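4. Good Practice for Reporting Simulated Manipulation Trials

4.1 Why we wrote rules at all

When we began the Pundico work we had no intention of writing a set of rules for ourselves. We had a simulated room, a simulated arm, and a healthy number of tasks, and we supposed (as I think most groups suppose at the start) that good habits would take care of themselves. They did, for a while. Then two of us ran what we both believed to be the same test on the same policy and came back with scores so far apart that we spent the better part of a week looking for a bug in the controller. The controller was fine. One of us had been counting a trial as finished when the fingers first touched the target, and the other had been waiting until the target had moved. Both of these are perfectly sensible things to count, and neither of us had written down which one we meant.

The practice described in this section grew out of that week, and out of many friendly arguments that followed it. We call it the Carkcombe practice, after the building where most of the arguments took place. It is meant for small groups, it asks for no special software, and we hope readers will feel free to borrow the parts that suit them and leave the rest.

4.2 Writing the task down before it is run

Every task in Pundico has a task sheet, and the sheet is closed before the first scored trial. It states the starting pose of the arm, the objects that may be touched, the objects that may not, and the condition that ends the trial. We ask that the ending condition be written in plain words first and in code second. This sounds fussy, and our newer members do sometimes groan about it, but the plain words are what a reader in another lab will work from, and it is surprising how often the two versions disagree when they are laid side by side.

Changes to a closed sheet are allowed. They get a new sheet number, and scores gathered under the old number stay with the old number. We do not pool them, however tempting it may be near a deadline.

4.3 Trial counts and seeds

A reported score rests on 1,000 trials per task, with the seeds listed in the supplement. We settled on this figure after trying smaller ones and finding that the order of our two baselines, Vesix and Ruddock, would flip from one batch to the next on the harder tasks. For day-to-day development 40 trials are plenty, and we would not want anyone to sit waiting for a full run just to find out that a sign was wrong. We only ask that the short runs stay in the notebook and out of the tables.

Seeds are drawn once and kept. A trial that ends in a simulator fault is logged as a fault and shown in its own column. It is never quietly run again with a fresh seed, even when the fault is plainly the fault of the physics and the poor policy had nothing to do with it.

4.4 Contact and clearance

Most of our disagreements have been about contact, so the rules here are longer than we would like. A contact counts as intended if the sheet names the object and the part of the gripper that may touch it. Everything else is unintended, including a brush against a wall or the floor on the way in. Unintended contacts do not fail a trial by themselves, but they are reported next to the success rate in the same table, in type of the same size. A policy that gets there by scraping along a panel has still scraped along the panel, and anyone thinking of moving it onto a real arm deserves to know that.

For approaches near a large flat surface we also ask for the smallest clearance reached by either finger. The wrist view is a poor guide to this number, since a panel in one even color gives the eye very little to judge distance by (Figure 3), and we therefore take clearance from the simulator state and never from the rendered view.
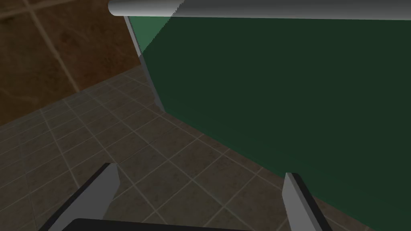 Figure 3. Rendered view past the open gripper fingers toward a dark green panel, with a pale grey rod above it and tiled floor between the fingers.

Clearance is given as a full spread of values over the trials, with the worst value stated in the text as well. We used to report only the mean, and the mean was very kind to us. It hid a handful of approaches in which one finger came much closer to a surface than any of us would have allowed on hardware, and we would not have found them without going back through the logs one at a time.

4.5 Keeping renders and state together

Each saved view is stored with the full state at the same time step: joint values, object poses, contact list, and lighting settings. The lighting settings were a late addition. We had changed the lights in the room model in November without giving the model a new version number, and a vision policy that had been doing nicely dropped to 70 percent of its earlier score. It took us far too long to connect the two events. Room models now carry a version number of their own, separate from the task sheet, and wall and floor textures are treated as part of the model and subject to the same numbering.

We ask that at least one failed trial per task be released with its views and state. Readers learn a great deal from failures, and so, we have to admit, do we. The trial should be picked by seed order, taking the first failure on the list, so that nobody is put in the position of choosing a flattering one.

4.6 What the practice leaves out

The rules above say nothing about how a simulated score carries over to a physical arm. We have opinions on the matter, and a few early measurements, but they are not yet tidy enough to turn into advice for other people. The rules also assume a single arm with two fingers. Groups working with suction tools or with two arms will need to rewrite 4.4 nearly from the top, and we would be very glad to see what they come up with. The task sheets used in Section 5 are those in force on 3 Sep 2021, and the later changes are listed by sheet number in the supplement.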